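Besex (footwear)

Besex is a brand of women's platform shoes and ankle boots sold mainly through its own online store. The brand is known for thick molded soles, bright single-color uppers and a sizing system that uses half sizes across the full range. It is owned by Tillman, a footwear wholesaler that also distributes the Zallach line of sandals.
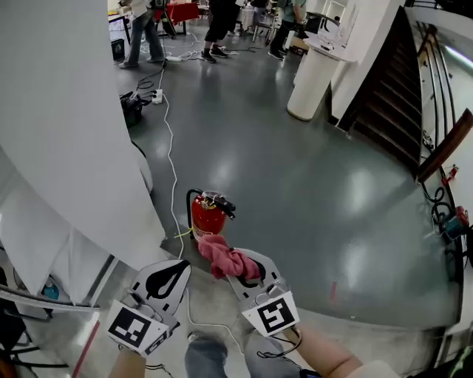
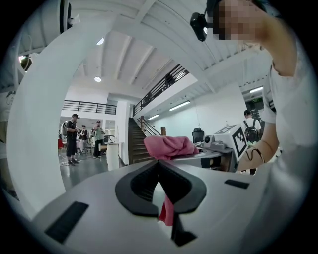 History

Besex began as a small label selling ankle boots at weekend markets in Masura. The first boots were made in black only, with a side zipper and a block heel. Colored versions followed a year later, after the label moved its sales online and closed its market stall. Tillman bought the brand in May of its fourth year and moved production to a larger workshop in the same town. The original logo, a plain lowercase word stamped on the heel, was kept.

Products

The range is divided into 3 families: boots, closed shoes and sandals. Boots account for most sales. The best-known model is a lace-up ankle boot with a curved wooden-look heel and a raised front platform, offered in 19 colors. Neon shades are made in limited runs and are not usually restocked once they sell out.

Uppers are leather, suede or coated canvas, depending on the model. Canvas versions cost less and are sold without a dust bag. Replacement laces can be ordered separately, but replacement heels are fitted only at the workshop.

Sizing

Besex shoes are marked in US women's sizes, with the European size printed on the box. The largest size is a US 12. Early boots ran narrow across the toes, and many buyers ordered a half size up. The shape of the mold was changed after the sale to Tillman, and later pairs fit closer to the marked size. Suede pairs tend to stretch more than canvas ones.

Sales and shipping

The online store ships from a single warehouse. Returns are accepted for 40 days if the soles are unworn. Sale items can be exchanged for another size but not refunded. A store in Masura carries part of the range and handles repairs.

A numbered edition of 2,536 pairs went on sale on 10 September 2018. Each pair had its number stamped inside the left boot, and the boots came in a drawstring bag in place of the usual box. Pairs from this edition are still traded secondhand, with unworn ones priced above the original cost.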